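Altura Builders Board > Cells and Fixtures > Glossy tabletop and small bottles, share your setup

spanos_hand
July 3, 2020
I finally got the bottle station running the way I want and I have to share, because I've been grinning at it all week! The job is dropper bottles on a wooden table, some standing, some on their sides, and the arm picks them up and drops them in a basket. Sounds easy. It was not easy. Small round bottles roll, and my table is shiny enough to give the depth camera fits.

What finally got me there was slowing the last bit of the approach and redoing the hand-eye calibration with the lights set exactly as they are when we run. I had been calibrating with half of them off (I know, I know). Misses went from 12 out of 305 picks down to 5. Same arm, same fingers, same table. 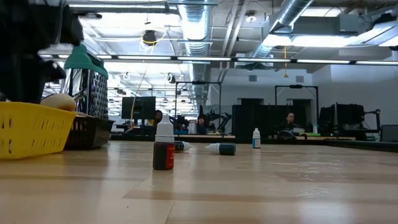

The bottle station: two up, two down, yellow basket on the left.

You can see the glare on the right side of the table. I keep meaning to do something about it, but the arm gets by as long as I don't put a lying-down bottle right on top of it.

Milier
Great numbers! But please mat that table. A plain matte gray sheet, taped flat at the corners, and the glints are gone. You're tuning around a problem you could cover up in a minute.

spanos_hand
Fair, but I want it to work on a real table! A mat feels like cheating.

Kalliopi Živković
I'm with Milier on this one. Get the cell solid first, then take the mat away and see what breaks. At Enddale we did it the other way and spent most of April chasing a "calibration drift" that was pure reflection.

One more thing – check your finger pads. Ours go smooth after a few weeks of plastic caps, and the lying bottles are the first to slip. I wipe them with alcohol at the start of each shift and swap both when the texture is gone. Takes two minutes and the difference is huge, I love a fix like that.

gantry_gus
Gonna disagree a little. If the arm has to end up on bare wood, tune on bare wood. I'd tilt the light bar or put a polarizer on the camera before I'd hide the table.

Milier
Polarizer eats light, though, and then your exposure goes up and everything gets noisy. Been there.

gantry_gus
Depends on the camera. Mine had plenty to spare.

spanos_hand
OK, pads checked and wow, the left one is nearly bald. New pair going on tonight. I'll run one batch with a mat and one without, same bottles and same speeds, and post both counts. Does anyone have a torque value for the pad screws? The sheet that came with mine just says "snug."

Kalliopi Živković
Ours says snug too. I go finger tight plus a quarter turn, with a dab of the blue threadlocker. Can't wait to see the counts!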